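Physics Laboratory II
Handout 5: Cooling and Trapping of Neutral Atoms

Read before the session. The derivation of the recoil limit is in the course text and is not repeated.

1. Doppler cooling

An atom moving toward a laser beam sees the light shifted up in frequency. If the laser is tuned slightly below resonance, the atom absorbs more photons from the beam it is moving into than from the beam behind it. Each absorption takes away a small amount of momentum. The photon that is emitted afterward leaves in a random direction, so its kick averages to zero over many cycles.

With three pairs of opposing beams the force opposes motion along every axis. For low speeds it is linear in velocity:

F = -a v

where a depends on detuning and intensity. The random kicks do not vanish in the mean square, and they heat the atoms. Balancing heating against damping gives the lowest temperature:

T = h G / (2 k)

Here h is the reduced Planck constant, G the natural linewidth in angular units, and k the Boltzmann constant. The minimum is reached at a detuning of half a linewidth, in the low-intensity limit.
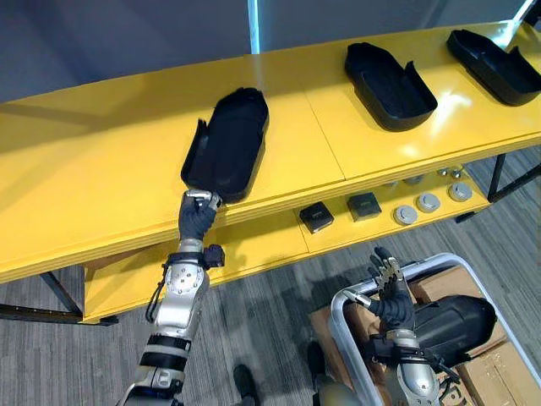 Gadisa Woldegiorgis: The formula has no mass in it. Does that mean a heavy atom and a light atom with the same linewidth stop at the same temperature?

Yes. The temperatures are equal, but the rms speeds are not. The heavier atom moves more slowly by the square root of the mass ratio.

2. The magneto-optical trap

Damping alone does not hold atoms in place. They diffuse out of the beams. A position-dependent force is added with two coils carrying opposite currents. The field is zero at the center and grows linearly in each direction. The Zeeman shift then brings an atom that has drifted outward closer to resonance with the beam that pushes it back, provided the circular polarizations are set correctly.

A common error is to reverse the coil current without changing the polarizations. The force then points outward and no cloud forms - the fluorescence looks the same as with the coils off.
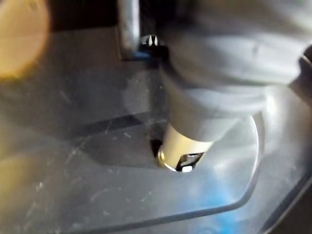

The number of trapped atoms N follows from a rate equation:

dN/dt = R - N/t

R is the capture rate and t the lifetime set by collisions with background gas. Loss from collisions between trapped atoms is neglected. Starting from an empty trap, N rises as 1 - exp(-time/t) toward the value R t.

3. Problems

a. A trap has R = 1013 atoms per second and t = 5 s. Find the steady-state number and the time needed to reach half of it.

b. State what happens to both answers if the background pressure doubles and R is unchanged.
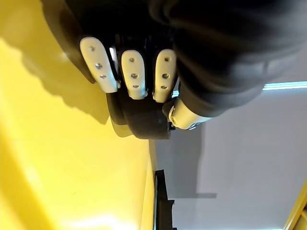 4. Reading

Brouwer, course notes, section on optical molasses. Bring written answers to the Ketent room. Questions go to Ilse Brouwer before Sunday.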